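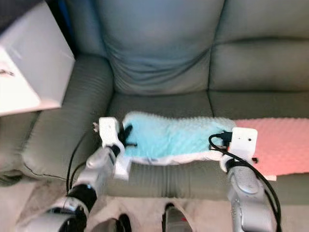 Home & Living Desk

The Throw at the End of the Sofa

By Ajith Bhat
4 min read

Most living rooms have at least one blanket that doesn't have a home. It gets used every evening and spends the day in a heap on the cushions, or on the floor beside them. Folding it takes less than a minute, and in a lot of houses that minute is hard to find.

Leather makes the problem worse. A throw will stay put on a woven cover, but on a smooth hide it slides forward every time someone stands up. On the grey leather sofa at the top of this page, a light blue throw and a coral-pink one lie side by side across the front of the seat. Both have the raised-dot surface sold as minky, and the blue one shows a strip of white along its lower edge.

That dotted pile is pleasant to sit under and a nuisance to fold. It is thick, so each fold adds more height than you expect, and a throw folded four times turns into a block that tips over. Two folds lengthwise and one across is enough for most sizes. Start with the backing side up if there is one. Smooth plain fabric grips less than the dots do, and the corners are easier to line up.

Work on the seat itself if it is long enough. Lay the blanket flat, bring the far edge toward you, and press the air out with your forearm. Pulling at the corners only stretches the hem. If two people share the job, agree on who walks toward whom.

Where the folded throws go depends on the furniture. A wide padded armrest will hold one, though a rounded arm will drop it sooner or later. The seat corner works if you don't need the seat. I keep mine in a lidded Skavora bench by the window, which holds two thick throws and nothing else. A Kason basket cost me less and looked better, but the blankets came out creased.

Washing is simple. Use cold water and a mild soap, skip the softener, and dry on low. High heat flattens the dots, and they don't come back. Wash a strong pink by itself the first few times. Shake each throw outdoors before it goes back on leather, as grit caught in the pile can scratch the finish.

In my house the folding happens at night, after the television goes off. If it waits until morning, it waits all day.

121 shares | 16 comments

Contact the Home & Living Desk | © Hekum Magazine. All rights reserved. | Back to top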